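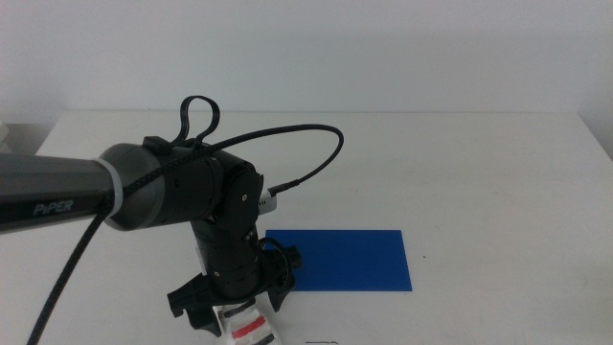

Vollar Studio, Jullcombe
Monthly check of the craft room
Checked by: Yiran Song
Read by: Herman Rahman
Date: August 31, 2026

1. Table tops clean, no sharp edges
OK. The white table is smooth. I passed my hand along all the sides and did not feel splinters. Please continue to use the mild soap, the strong one makes the surface sticky.

2. Table legs firm
OK with comment. The table by the window moves a little when you lean on it. I tightened two screws. Birger has the bigger wrench and should do it again.

3. Walls
OK. Small marks near the door, only cosmetic.

4. Painted pieces stored safe
Not OK. Three pieces with fresh paint were on the high shelf, where the children try to reach. Moved to the low shelf. This was written also in June, so I ask everybody to read it.

5. Paints and brushes
OK. All lids closed. One jar had no label and I threw it away. The striped object can stay.

6. Walking space between table and door
Measured 82 cm at the narrowest place. Enough, but the stool must go under the table after class.

7. Fire extinguisher
OK. Tag number 474, needle in the green part. The hook is a bit loose in the wall.

8. First aid box
Not OK. Only 4 plasters left and the eye wash is expired. Nisha Awasthi will order from Asska.

9. Window and air
OK. The window opens fully. With varnish please open it before you start, not when the smell is already there.

10. Lights
One tube is blinking over the sink. Told to Adi Pillai on the phone, he has a spare.

To do before next check: items 2, 4, 8 and 10. For item 7 I will bring a new wall plug myself.

Signed, Y. Song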